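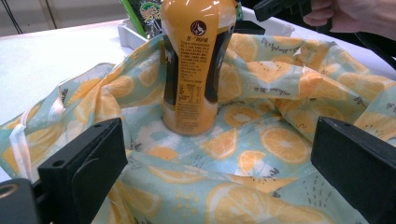 **Senthil Warrier**, maintainer and chief label reader

# Dutbridge Labels

A hand-typed collection of the text on food and drink packaging, with translations. I started it because I love the small print on the backs of things, and I wanted a place where you could search it! Current release: 204 packages, 126 of them with a full ingredient list in both the original language and English.

If you cook from imported groceries, study a language, or just like knowing how different countries describe the same jar of pickles, I hope you'll have as much fun with this as I do.

## What's in the folder

| File | Contents |
|---|---|
| `packages.csv` | one row per package |
| `ingredients.csv` | one row per ingredient, in label order |
| `nutrition.csv` | nutrition tables, values as printed |
| `glossary.md` | terms that gave us trouble, with notes |

Everything is UTF-8. Please open the CSVs with an editor that respects that (some spreadsheet programs turn Chinese and Tamil into soup on import -- use the import menu and pick the encoding by hand).

## Main fields

- `pkg_id`: stays the same between releases
- `lang`: main language of the label
- `kind`: drink, sauce, snack, dry goods, other
- `orig_text`: typed exactly as printed, line breaks included
- `en_text`: our English version
- `checked`: 0, 1 or 2, the number of people who read the entry against the package

Nutrition values are never converted. A lot of Chinese labels give energy in kilojoules per 100 g or 100 mL, while American ones give calories per serving, and I'd much rather keep what was printed and let you do the math. The `basis` column tells you which one you're looking at.

## How entries get made

Somebody types the label, somebody else reads it back. We don't run text recognition over it. I tried that with the first batch and spent more time fixing it than typing it, especially on curved bottles and shiny wrappers. Typing is slow but you learn a ton! I can now spot citric acid in five scripts.

Translations stay close to the original. When a label says "edible salt" we write "edible salt", even though plain "salt" would sound more natural in English. Flavor names are the exception, and those get a note in the glossary.

The folder layout is borrowed from Woda, an older list of mineral water labels, and the `basis` idea came out of a long and very happy email thread with the Mahmoudi recipe index people.

## Known problems

- Drinks and sauces are far ahead of everything else.
- Korean entries are mostly at `checked` = 1. Readers wanted!
- Additive numbers are written three different ways. The Cisex script in `tools/` cleans up two of them.
- Recipes change. An entry is true for the package we had, so **don't use this for allergy decisions** -- read the one in your hand.

## Adding a label

Open a pull request with your rows, or mail me the text and I'll format it. Partial labels are welcome. Put `[?]` where you can't read a character and please don't guess.

I'd love to get to 1000 packages. The next release is planned for October, with a proper set of soy sauces (I have a whole shelf waiting).

## License

Our translations and notes are CC BY 4.0. Label text belongs to whoever printed it.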